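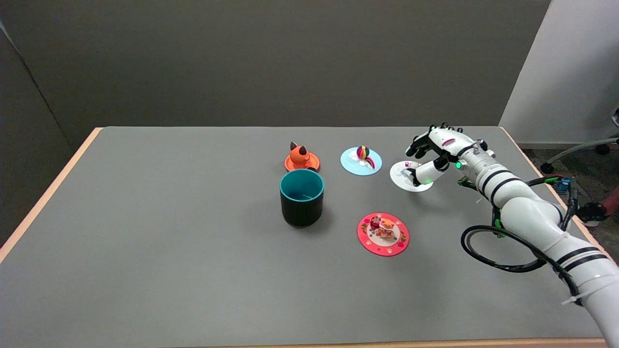 Cat, black and teal cup, little plates on the grey table

Do you like fiddling with small things on a table? I'm after people for a few sessions of exactly that, starting in September. My name's Dymphna and I run the tabletop study at Lellum, out at Gerkstead (the old bakery end, upstairs, and yes there's a lift).

What you'd be doing is setting a pretend tea table. You get a pile of plates in different colours, a cup or two, and a box of bits and pieces — the orange cat, a striped rainbow ball, toy food, all sorts. Then you lay it out however you reckon looks right. Some people give every plate its own ornament, some can't stand the cat having its back to everyone and turn it around straight away. I love both! Afterwards we have a chat about why you put things where you did, and you move a few of them and tell me whether it's better or worse.

There's no skill needed and you don't have to be arty. You do need to be 19 or older, happy to sit or stand at a table for up to 148 minutes (with a proper break, and biscuits that aren't toys), and comfortable picking up small objects with at least one hand. Glasses are fine. Please leave big rings and bangles at home, the glaze on a couple of my favourite plates has suffered enough.

Each session pays $292, paid within the fortnight, and parking is free behind the building. Sessions run mornings, or Tuesday from 5 pm if you work days. Most people do two, but one is fine.

To put your name down, ring the Lellum front desk and ask for me or Mathis Fleury, who does the bookings. Tell us which times suit and whether you'd like a stool or a chair — the table's a bit high for some. If you've got a favourite colour of plate, mention that too and I'll make sure it's in the pile.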